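Bins, Totes and Small Parts: Gallery

Clevero stocks and sorts small goods from one long room on the ground floor of the Medrano building. These pages show the storage side of the work: bins, shelves, labels and the floor around them. The gallery is updated in April.

The large bins

The gray bins do most of the work. They are wide at the top with sloping sides, and the floor of each one gets scuffed within a few weeks. We stopped repainting them. Scratches don't affect anything, and the paint used to come off on the lighter plastic pieces.

Mixed items go in first. Blue plastic pieces, red block shapes and whatever else has come back unsorted are put on the bin floor together and separated later by color and type.

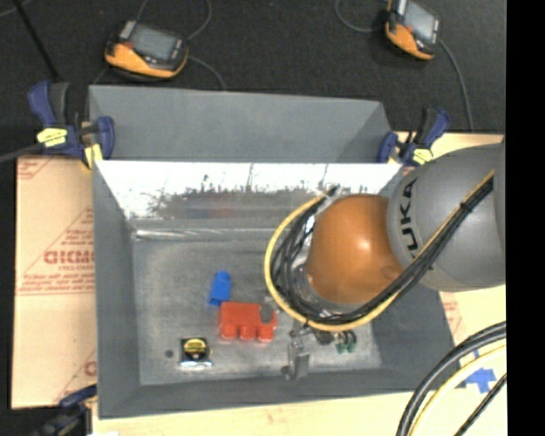 Sorting by color is quick for the bright pieces and slow for the dark ones, which are easy to miss against gray metal. A full batch is 443 items. Anything that can't be matched to a type goes into a tray marked Prurkik, after the supplier that sent us the first odd lot, and is checked on Friday.

The bins are wiped out between batches with a damp cloth and then a dry one. Smudges on the back wall are the hardest to get off, and streaks usually mean the cloth was too wet.

The shelves

Sorted pieces move to the Prarkis shelving along the north wall. There are 42 small drawers, each with a paper label in a plastic sleeve. Handwritten labels lasted longer than the printed ones, which faded by the window.

Drawers are filled to two thirds. Over that, the lower rows start to stick. The eight drawers at the bottom are kept for heavier parts.

The count sheets

Each drawer has a sheet clipped behind it. Totals are added up at the end of the month, and the room holds 2000 pieces when every drawer is at its limit. Old sheets are kept in a folder by the door.

More pages: Packing table | Returns | Labels and sleeves | Back to all galleries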